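Chapter 2
Reading a Town Through Its Records 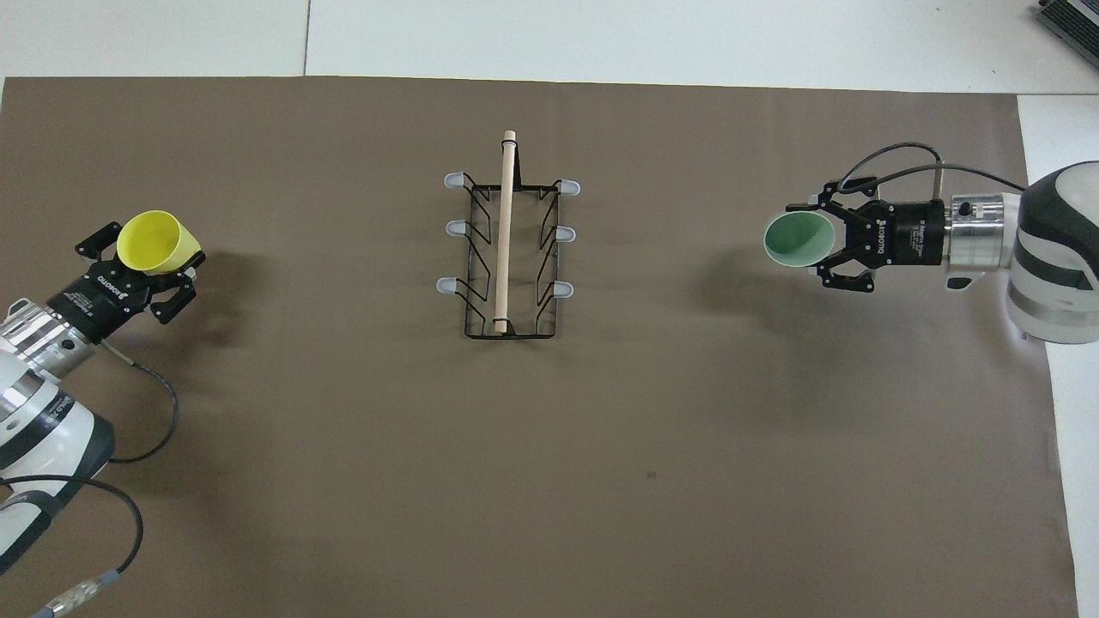

Most of what we know about daily life in a small town comes from papers that were never meant for historians. Tax rolls, court books and shop accounts were kept for practical reasons, and they leave out whatever the clerk did not need.

This chapter uses the records of Skastanberg, a river town that had 1,738 people on its tax roll in the year before the war. By the second winter of fighting, nearly a third of those names were gone. Some had died. Others had moved upriver to Lekside, where the mills were still paying wages – the roll does not tell us which.

To find out, we have to set one source beside another. The chapter draws on 29 letters from the Gautier family, who sold grain, and on the notebook of Peter Kováčik, a ferryman who wrote down his passengers and their fares. His entries stop in May, when the army took over the crossing at Wudeck.

Kováčik was 70 when he began the notebook, and his spelling is uneven. Place names have been made regular in the extracts, but his sums are left as he wrote them, mistakes included.

As you read, note who made each record and who was expected to see it. Words in bold are explained at the end of the chapter.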